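Residential Real Estate Principles
Unit 3: Reading a Listing and Working Out Price per Square Foot
Instructor: Laiba Afridi
Revised 30 September 2023

Bring a calculator to class. The reading for this unit is the chapter on comparable sales, and you should have the Wusturwood listing sheets in front of you.

Price per square foot

Divide the price by the finished living area. Use the sale price for a home that has closed and the asking price for a home still on the market, and label which one you used. Mixing the two in one column is the most common mistake on the first assignment.

Finished living area means heated space above ground with a proper ceiling height. Garages, open porches and unfinished attics are left out. Basements go on their own line, even when they are finished. The two-bedroom on Quintero Street is listed at 1,205 square feet, and the sheet shows that the enclosed back porch is part of that number. If the porch has no heat, take it out before you divide.

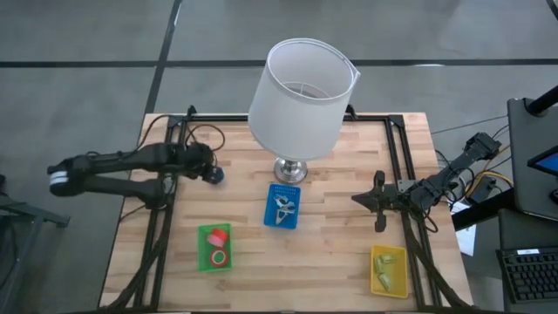
Does a lower price per square foot mean the house is a better buy?
It may only mean the house is larger. Land, kitchen and bathrooms make up a bigger share of the cost in a small home, so small homes usually show a higher figure. Compare houses of similar size on similar lots.

Days on market

Count from the first day the home was listed to the day an offer was accepted. Do not count to closing. One of the Josstead homes shows 38 days, but it had been listed earlier with another brokerage for 69 days and then withdrawn. Report both numbers. A buyer's agent will want to know how long the seller has been trying – and so will an appraiser.

Picking comparables

Choose 3 closed sales for each subject property. Stay in the same neighborhood if you can. Unau and Josstead share a school district, but lot sizes differ enough that a sale in one should be used for the other only when there is no choice. Write down why you used it.

Adjust the comparable, never the subject. If the comparable has a second bathroom and the subject does not, subtract the value of that bathroom from the comparable's sale price.

For next time

Finish the Wusturwood worksheet, both sides. Show your division. We start on offers and contingencies in the next unit, so read the sample purchase agreement and mark any terms you do not know.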